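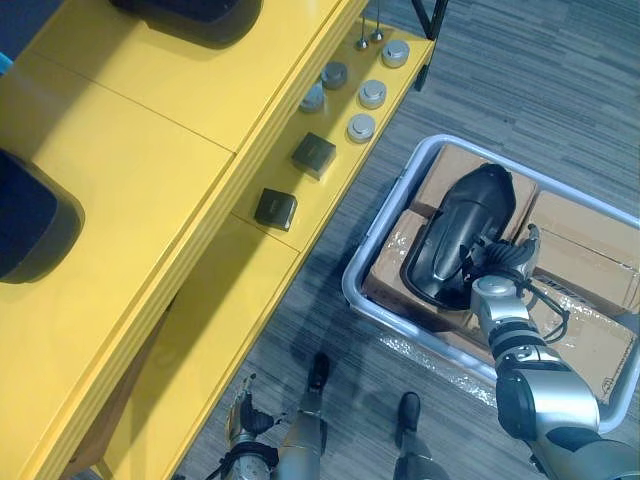
Proyecto Pedimier: un robot humanoide que ordena piezas en una estantería
Informe final del grupo
Autores: Jeanine Van Beek, Cor De Graaf, Thongchai Srithong
Tutora: Amancay Sepúlveda
Entregado el 18 dic 2021

1. Introducción

Este informe describe el trabajo que hicimos en el taller compartido Grekgate durante el semestre. El objetivo fue preparar un robot humanoide para una tarea sencilla de almacén: tomar una pieza de plástico negra que está en una caja blanca, levantarla sin dañarla y dejarla sobre el estante de una estantería metálica. Una persona hace esta tarea en pocos segundos y sin pensar. Para nosotros fue el trabajo de muchas tardes.

Antes de empezar el proyecto, yo (Jeanine) tenía experiencia en programación, pero poca con motores y cables. Cor estudia mecánica y Thongchai se ocupó de las cámaras y de la calibración. El texto lo escribí yo en español, que es mi tercera lengua, y Amancay corrigió la primera versión. Los errores que quedan son míos.

2. El taller y el material

Grekgate es un local donde varios grupos comparten espacio y herramientas. El suelo es de moqueta gris con rayas. Al principio no dimos importancia a este detalle, pero después tuvimos que volver a él, como se explica en el apartado 5.

El robot lo llamamos Tinach. Tiene dos piernas, dos brazos y dos manos con varios dedos. El cuerpo con las piernas ya existía cuando llegamos, y lo habían montado estudiantes del año anterior. Nuestra parte fue la siguiente:

- sustituir el cableado del brazo derecho, que tenía falsos contactos cerca de la muñeca;
- montar y ajustar las dos manos;
- escribir el programa de agarre;
- organizar el espacio de prueba.

Como objetos de prueba elegimos unas piezas negras de plástico, curvas y con el borde levantado. Son ligeras, pero brillantes y resbaladizas, y por eso son un buen ejercicio para una mano de metal. También usamos bloques pequeños y oscuros, que dejamos para una segunda fase.

Las estanterías son de estantes amarillos con montantes negros perforados. Los agujeros permiten cambiar la altura de un estante sin herramientas especiales. Cambiamos la altura del estante intermedio más veces de las que anotamos en el cuaderno, y es una cosa que haríamos mejor la próxima vez.

3. Método de agarre

La primera idea fue agarrar la pieza por el centro, desde arriba, con todos los dedos abiertos. Este método falló siempre. La superficie interior es lisa y los dedos no encontraban ningún apoyo. La pieza giraba y se caía dentro de la caja.

Cor propuso tomarla por el borde lateral. Los dedos se doblan contra el reborde y el pulgar aprieta desde el lado. La dificultad es que la mano debe llegar con el ángulo correcto. Si la muñeca está demasiado vertical, el pulgar toca primero y empuja la pieza hacia fuera.

Para encontrar el ángulo movimos el brazo a mano, con los motores sueltos, y guardamos las posiciones de las articulaciones. Después el programa repetía el camino en tres partes: acercamiento, cierre de los dedos y subida. La subida es lenta a propósito. En los primeros ensayos levantábamos demasiado rápido y la pieza oscilaba al salir de la caja.

Otro problema fue la altura. La pieza estaba encima de cajas de cartón envueltas con cinta y plástico transparente. Cuando la mano bajaba un poco más de lo necesario, los dedos se enganchaban en el plástico. Además, la cinta refleja la luz, y Thongchai observó que la cámara de la cabeza confundía estos reflejos con el borde de la pieza. Bajamos el tiempo de exposición y el error apareció menos, aunque no desapareció.

4. Preparación del espacio de prueba

Para los ensayos de colocación buscamos una disposición más limpia. La caja blanca quedó en el centro de la sala, encima de una caja de cartón baja que hace de plataforma. Sobre la caja blanca pusimos un cartón plano, y encima las piezas negras, una al lado de otra. Con esta solución los dedos ya no llegan a lo que hay debajo y la altura de salida es siempre la misma.

El destino es el estante intermedio de la estantería grande. Decidimos que las piezas se dejan tumbadas, cerca del extremo más lejano, donde el robot tiene sitio para girar. Los refuerzos diagonales negros están en los extremos del mueble, y el brazo debe entrar por el lado largo. Marcamos una zona de 300 mm de ancho, y contamos como correcta toda pieza que queda completamente dentro de ella.

Yaroslav Ivanyshyn, que trabaja en otro proyecto del mismo taller, nos ayudó a nivelar los estantes. Un estante inclinado cambia mucho el resultado, y nosotros no lo habíamos comprobado. 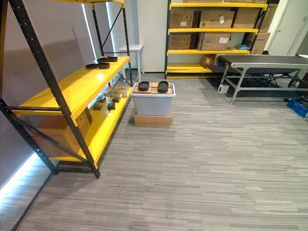 5. Resultados

Hicimos 15 ensayos completos con la disposición final. En ocho de ellos el robot tomó la pieza y la dejó dentro de la zona marcada. El ciclo completo dura 40 segundos, y la mayor parte de este tiempo se gasta en caminar y en corregir la posición delante de la estantería.

Los fallos los clasificamos según el momento:

- Fallos de agarre. La mano se cerró demasiado pronto y tocó solo el borde exterior.
- Fallos de posición. El robot se detuvo un poco girado respecto a la estantería y la pieza quedó fuera de la zona.
- Fallos de apoyo. El pie se quedó retenido en la moqueta durante el giro y paramos el ensayo por seguridad.

El último grupo fue el que más nos sorprendió. En el simulador el suelo es duro y perfecto. Sobre la moqueta, un pie que gira sin levantarse lo suficiente se frena, y todo el cuerpo llega a la estantería con un pequeño error de ángulo. Aumentamos la altura del paso y la situación mejoró, pero el robot camina ahora más despacio.

6. Dificultades de organización

El pedido de conectores a la empresa Goossens llegó en noviembre, más tarde de lo previsto, y durante este tiempo el brazo derecho no se pudo mover. Usamos la espera para escribir el programa de la cámara. También perdimos una tarde completa buscando un error que resultó ser un cable de la muñeca conectado al revés. Desde entonces cada cable lleva una etiqueta en los dos extremos.

7. Trabajo futuro

La mano izquierda está montada, pero en nuestro programa no participa. Nos gustaría que sujetara la caja mientras la derecha levanta la pieza. Queda pendiente también la fase con los bloques pequeños, para la cual los dedos actuales son quizás demasiado gruesos. Cor ha dibujado unas puntas de goma más estrechas que todavía no hemos fabricado.

Los programas y el cuaderno de ensayos están en la carpeta del grupo. Para usar Tinach hay que leer antes la hoja de seguridad y tener siempre una segunda persona junto al botón de parada.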